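Kanstead Data Collection, Bench Cell Inspection Checklist
Task family: tabletop clearing (bottles and small containers to bin)
Station: Irnham
Inspected by: Venla Kettunen
Operators on shift: Man-lok Yen, Eustaquio Cuautle
Review of comments: Tien-fu Yau
Period: August, before start of recording block 2

Status codes: OK, OK with comment, FIX (recording may go on), HOLD (recording may not go on), N/A.

Section A. Power, stops and reach

A1. Emergency stop within reach of the seated operator.
Status: OK
Comment: Moved to the left of the operator's chair after block 1. Tested from the chair and from standing. Arm stops and holds position. Reset requires the key.

A2. Second stop within reach of the person resetting the table.
Status: OK with comment
Comment: The cable runs under the chair mat. Man-lok has asked for a cover strip. The cable is flat and taped for now, and the tape should be checked at each shift change.

A3. Workspace limits loaded and confirmed.
Status: OK
Comment: Limits are those of the Irnham profile. The Kolladell profile was still listed first in the menu and can be picked by mistake. It allows a lower wrist height than this table permits. Removed from the list on this machine.

A4. Speed cap in teleoperation mode.
Status: OK
Comment: No change from block 1.

A5. Gripper force limit set for thin-walled plastic.
Status: FIX
Comment: The limit is correct at startup but goes back to the default after a stop and reset. Operators must re-enter it by hand. Sin (the logging and control package) has an open ticket for this. Until it is closed, the person resetting the table reads the value aloud before the first episode after any stop.

Reply, Tien-fu Yau: Agreed on FIX. If the value is found wrong in the middle of a session, mark every episode back to the last stop as "force unknown". Do not delete them.

Section B. Gripper and wrist camera

B1. Fingers tight, pads clean, no cracks.
Status: OK
Comment: Left pad has light wear along the inner edge. Replace at the end of the block.

B2. Both fingertips visible to the wrist camera at full open and full close.
Status: OK
Comment: Check with the live feed, at both ends of travel. Do not rely on the feed from the day before.

B3. Camera lens clean, bracket tight.
Status: OK with comment
Comment: The bracket screw had backed out a quarter turn. Tightened and marked with paint. If the paint line is broken, the camera has shifted and calibration has to be run again.

B4. Exposure locked.
Status: OK
Comment: Locked after a 15 minute warm-up. Eustaquio notes that operators tend to skip the warm-up after lunch. It applies after any power-off, including lunch.

B5. Grasp view usable on clear objects.
Status: OK with comment
Comment: See the note below.

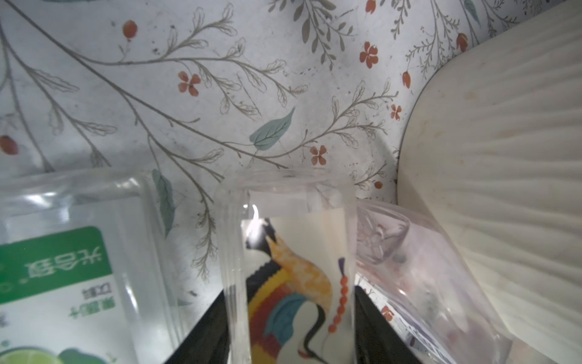

Clear plastic is the main source of rejected episodes at this station, and the acceptance rule for it needs to be stated in one place. An episode is accepted when a reviewer can tell from the wrist view alone which object is held. The grasp on the ridged clear cup meets the rule: both fingers are in view, one on each side, and the rim can be made out even with the crane print behind or inside the wall. The printed table cover makes this harder than a plain one would, with its branches and orange-red flowers running past the objects, and that is accepted for this task family. What fails the rule is a view in which the held object and a neighboring one share an outline. When clear containers are left as close together as they are here, the operator should approach slowly enough for the reviewer to follow which wall belongs to which container.

B6. Wrist cable clear of the objects through full rotation.
Status: OK
Comment: Rotated both ways with the arm at the lowest allowed height. No contact with the table.

Section C. Table, cover and surroundings

C1. Table cover flat and fixed.
Status: OK
Comment: Press the whole surface by hand before the first episode. A loose cover moves with the object and spoils the grasp without anyone noticing until review.

C2. Table cover clean.
Status: OK with comment
Comment: Specks and smudges do not need to be removed if the surface is dry to the touch. Anything sticky does. Drink residue on a pad changes the release, and the episode then shows a delay that the operator did not intend.

Reply, Man-lok Yen: Can we have a written limit for specks? Two reviewers have given me two answers.

Reply, Venla Kettunen: No limit. Specks are fine. Wipe if it sticks.

C3. Objects outside the task left in place on purpose.
Status: OK
Comment: Office items may be on the table as distractors. They must not be touched by the arm. If one is touched, end the episode and use the code "contact, distractor". Do not put the item back and carry on in the same episode.

C4. Floor around the table clear.
Status: OK
Comment: Box of spare bags moved out of the walkway.

C5. Nobody inside the marked line while the arm is live.
Status: OK
Comment: Observed through a full session. Man-lok stays behind the line until the arm is parked and says "parked" before stepping in. Eustaquio relies on the status light. Both are acceptable on paper. The spoken call is preferred, and I have asked for it in both directions.

Section D. Objects

D1. Bottles empty and rinsed.
Status: OK with comment
Comment: Rinsing is done at the sink in the corridor. Shake out and leave to drain before use. Spot check found one bottle with liquid in it. Removed. The operator who loads the table is responsible for this item.

D2. Caps.
Status: OK
Comment: Caps may be on or off. Loose caps on the table are allowed and count as objects to be cleared only if the episode instruction says so. Read the instruction before the start tone.

D3. Crushed bottles.
Status: OK with comment
Comment: Crushed and whole bottles should be mixed. In block 1 the crushed ones were kept for the end of each session, and the learned policy from that block did poorly on them when they came first. Mix from the first episode.

D4. Sharp edges.
Status: OK
Comment: Discard any bottle with a split wall. Gloves are in the drawer under the monitor.

D5. Labels left on.
Status: OK
Comment: Leave all labels on, in any orientation. Do not turn labels to face the camera. A table on which every label reads upright is a table that somebody has arranged, and reviewers have been told to flag it.

Section E. Bin and bag

E1. Bin position varies between episodes.
Status: FIX
Comment: The position sheet lists upright positions and lying positions. In the last session before this inspection only the upright ones had been ticked. The lying positions are harder to reset and get left out. They are required.

E2. Bag fitted over the rim and held.
Status: OK with comment
Comment: Fold the loose end back and bunch it away from the opening. A bag that hangs across the opening catches a fingertip on the way out. This happened in block 1 and pulled the bin off the table.

E3. Bin on its side does not roll.
Status: OK with comment
Comment: Push lightly with one finger before clearing the line. If it rolls, turn it until it settles. No wedges or tape, as these would show up in every episode and the policy may learn to look for them.

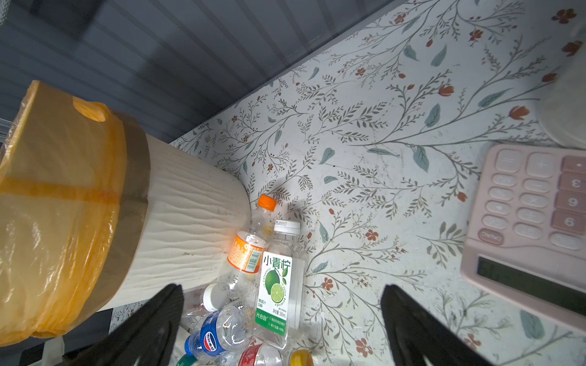 E4. Bottles placed near the bin leave room for the fingers to close.
Status: OK
Comment: Piles are allowed. The first reach into a pile should be to whichever bottle the operator would take by hand. Do not plan the order beforehand. If a bottle rolls off the table, end the episode, park, and pick it up. Do not chase it with the arm.

E5. Bag changed when torn.
Status: OK
Comment: Any color from the supply box. Do not hold back a color for later.

Reply, Tien-fu Yau: For E1, please have the position sheet filled in by the person resetting the table, before the episode starts. At present it is filled in at the end of the session from memory.

Reply, Eustaquio Cuautle: Done from this morning. It adds a few seconds per reset. The sheet needs a clip, it slides off the monitor stand.

Section F. Recording and logging

F1. Disk space sufficient for the session.
Status: OK
Comment: Checked at startup by script. The warning is easy to miss, as it scrolls past before the login message.

F2. Clocks in step between arm and cameras.
Status: OK
Comment: Tap test done at 9:40. Tap is visible in all streams at the same step.

F3. Episode count matches between Sin and the paper sheet.
Status: FIX
Comment: Sin shows 166 episodes in the trial set for this setup. The sheet shows fewer. The difference comes from aborted episodes, which Sin counts and the operators do not. From now on the sheet gets a line for every start tone, aborted or not.

F4. Failed grasps kept.
Status: OK with comment
Comment: A missed grasp followed by a second attempt is good material and stays in. Operators have been aborting on the first miss. Please stop. Abort only for contact with a distractor, an object off the table, or a stop.

F5. Target for the block known to all operators.
Status: OK
Comment: 2000 accepted episodes. Aborted episodes do not count toward it. There is no daily quota, and no one should speed up toward the end of a shift.

F6. Instruction text matches what was done.
Status: OK with comment
Comment: "Put the bottles in the bin" had been used for sessions that also included cups and jars. Amnuay Duangkaew is correcting the text on the stored episodes. New sessions use "clear the containers" when anything other than bottles is to be moved.

Section G. Open items

G1. Force limit after reset (A5). Owner: Tien-fu Yau. Open.
G2. Cover strip for stop cable (A2). Owner: Man-lok Yen. Ordered.
G3. Lying bin positions to be used (E1). Owner: both operators. Check at mid-block.
G4. Sheet and log to agree (F3). Owner: Eustaquio Cuautle. Open.
G5. Instruction text on stored episodes (F6). Owner: Amnuay Duangkaew. In progress.
G6. Clip for position sheet. Owner: Venla Kettunen. Closed, bulldog clip fitted.

Result: no HOLD items. Recording of block 2 may start with the FIX items open, provided the force value is read aloud after every reset. The left pad (B1) is to be kept and bagged when replaced, labeled with the station name, and left in the tray by the door.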